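Chapter 4
Fixed Costs, Variable Costs, and Why My First Business Lost Money

When I was 23 I sold soap. I made it at night in a rented kitchen in Kasthorpe, wrapped it in brown paper, and took it to the market, where people bought quite a lot of it. By October I was selling every bar I could make and I was broke. I couldn't work out how both of those could be true at once, and I spent a miserable winter blaming the weather, the market and my landlord (in that order).

My neighbor Doina Đorđević kept the books for a delivery firm called Jetex, and one evening she sat down with my shoebox of receipts. She made two piles. In the first went everything I'd have paid for even if I'd stayed in bed all month: the kitchen, the stall fee, the insurance. In the second went everything that grew when I made more soap, so the oils, the lye, the paper, the string. Then she asked what I charged for a bar, and she winced!

Those two piles are what this chapter is about. The first pile is fixed costs and the second is variable costs, and you'll be using both terms for the rest of the book, so get comfortable with them now.

Let's put numbers on it. Say my fixed costs came to $800 a month. Say each bar took $3 of materials and I sold it for $5. Every bar I sold left me $2 to put toward that $800. We call that $2 the contribution margin, a big name for a small idea. If I sold 100 bars, I had $200 to set against an $800 bill. You can see the trouble. I needed to sell 400 bars just to get back to zero, and my kitchen couldn't turn out anything like that.

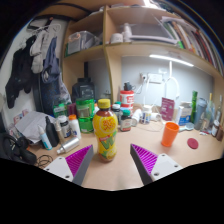

Now, some costs refuse to sit neatly in either pile, and students always get stuck on these, so don't worry if you do too. Take a phone plan with a flat monthly charge plus a fee for extra calls. Part of it is fixed and part of it moves. We'll call these mixed costs, and in Section 4.3 I'll show you how to split them using nothing fancier than two months of bills.

We'll also spend time with two made-to-order furniture shops, Brallum and Wuyts, which sell much the same chairs at much the same prices. Brallum owns its workshop and pays its staff a salary. Wuyts rents bench time by the hour. Before you read on, take a minute and jot down which one you'd want to own in a good year, and which one in a terrible year. Keep your note, because you'll need it for the exercise on page 30.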